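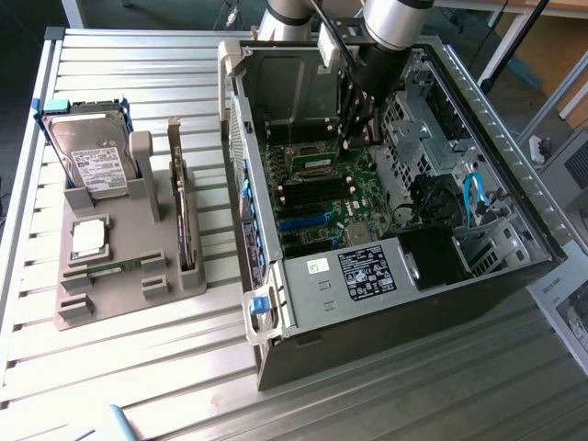 A desktop computer on its side, with a hard drive waiting in the grey tray.

6 min read

I have been meaning to write about the photographs since September, and every time I sat down to do it I ended up looking at the photographs instead, which I suppose tells you most of what you need to know about how the sorting is going.

It started with a shoebox. My aunt moved into a smaller flat and handed me a shoebox, then a second shoebox, then a biscuit tin so full that the lid was held on with a dressing gown cord. Somebody in the family had to have them and I was the one with the spare room. I said yes in the way you say yes to a kitten, without thinking at all about where it was going to sleep.

So the spare room has been the photograph room for the whole of the autumn and most of the winter. I've got the big ones on the bed and the small square ones with the white borders on the ironing board, and there is a pile on the windowsill that I call the mystery pile, made up entirely of people standing next to cars. We must have been very proud of our cars. I can't tell you who half of them are, but I could pick out my grandad's green estate from the far end of a car park.

I had a plan at first. I was going to do it by year. I bought dividers and everything! The trouble is that you only know what year it is if someone has written on the back, and in my family the only thing anyone ever wrote on the back was "Us". Lovely. Thank you. Us, on a beach, possibly Wales.

After a fortnight of that I gave up on years and went by place, and it has gone much better. There's the old house, the new house (it was new in my mother's childhood and it has been called that ever since), the caravan, church halls, and Abroad. Abroad is a very thin pile. The caravan is enormous. I have 269 pictures of the caravan or the field it stood in, and I know that because I put them through the scanner in one go over a wet weekend and it keeps a tally for you whether you want one or not.

The scanner is a Widmer, second-hand, and it makes a noise like somebody clearing their throat before a speech. I've grown quite fond of it. You lay four of the little ones on the glass at a time and it works out the edges for itself and saves them separately, unless one of them has a pale sky, in which case it loses heart and trims off everybody's hair. I have learned to put a sheet of black card behind the pale ones. It took me a long time to think of it and I was so pleased with myself that I went downstairs and told the dog.

Then there is the question of where to keep them all once they're in the computer, and I'm afraid I have become a bore on the subject. I had been quite happy with everything sitting in one folder on one machine. Then a friend from choir lost years of holidays when her old desktop gave up, and I lay awake worrying about the caravan. You wouldn't think a person could lie awake over a field. So now there are two copies. One lives on the drive in my own computer, and the other is on a separate drive that I keep at my sister's house, in the drawer with her takeaway menus. I take it home at the beginning of every month, add the new ones and take it back, and we have a cup of tea and she asks whether I've found the one of her in the yellow hat. I haven't. I do look.

I did try one of the online places as well. It was called Faststead and a cousin swore by it, but I never really got on with it. It kept making me little films with music. I'd be having my breakfast and up would come my great-grandmother, looking thunderous outside a chapel, with a ukulele playing behind her. She would have hated it. I've closed the account and I feel she's calmer.

The count in the finished folder is 1,250 as of this morning, and I would guess that's a bit over half. What has surprised me is which ones I stop at. I thought it would be the weddings, and the weddings are very nice, but everyone in them is holding their stomach in. The ones I end up carrying downstairs are the ones where something went a bit wrong. There's one of my mother at nine or ten, turning round to say something to whoever was behind her, so she's nothing but a blur with a plait. There's one of a kitchen table after a meal — just the plates and the teapot and somebody's elbow — and I've had that one propped against the toaster for three weeks. I know that teapot. I had forgotten it so thoroughly that seeing it again was like bumping into a neighbour at an airport. The spout had a chip in it and you had to pour slightly to the left, and I'd have told you I had no memory of that whatsoever until I was standing there in my slippers, leaning slightly to the left.

I've started writing on the backs, by the way. Soft pencil, very light, and only what I really know. Where I don't know I've put a question mark and rung round the relations, which has been the best part of the whole business. My uncle, who can't be got to talk on the phone for longer than it takes to arrange a lift, kept me on for more than two hours over a picture of a dog show. He knew the name of every dog. He knew which of the judges had been bribed with a marrow.

So if you have a shoebox of your own in the top of a wardrobe, I'd say get it down while there is still someone to ring. You needn't scan a thing. Just take it round and put the kettle on.

I've got 32 left in the biscuit tin and then it's on to the second shoebox, which I have peeped into, and the whole of the top layer is cars.

Related posts

My grandmother's recipe cards, and what on earth is a "moderate" spoon
Clearing the loft, part two
The long wet week in the caravan
In praise of the pencil
Letters I am glad I kept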